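Fri 20 September

Second day with the Fimorell kit. Gunvor wants a yes or no from me before the trial license runs out, so I'm writing things down as I go and she can read the mess herself. Setup was easier than with the Bowen we tried in April, and the quick-start sheet is 2 pages. I like that!
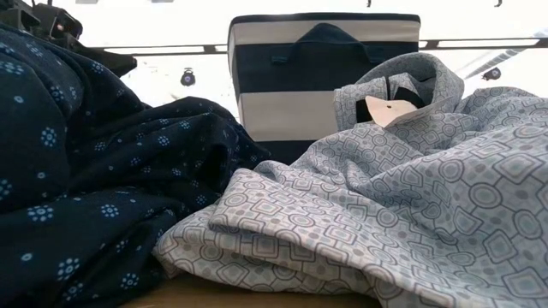
What the sales deck calls "mixed laundry handling" is the part I wanted to push on, so no plain towels today. Fimorell's grasp planner picks by fabric edge, and busy patterns are supposed to be no trouble for it. We'll see. The gray piece with the linked circles and diamonds is my favorite torture test, and the paper tag hanging in the collar makes it worse — I want to know if the planner goes for the tag as a grab point. Catrin bets yes.

Moved on to teleop after lunch. The leader arm is light and the grip feels good, maybe a bit stiff on closing.

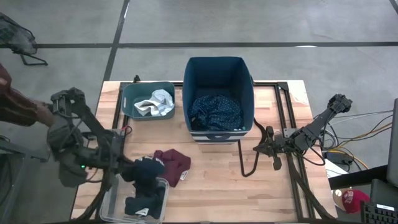

Left arm lifting navy garment at the clear bin, right arm open.

Logged 48 episodes before I quit, two of them junk (my fault, wrong task label). The export tool is slow and it forgets the folder every single time, so I've written to Branwen at Skokonau to ask if there's a setting
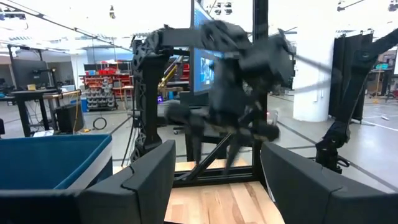 or a config file we can edit by hand. If she says wait for the next release I'm knocking that off the score. Still leaning yes overall. Need to ask Angharad what spare finger pads cost.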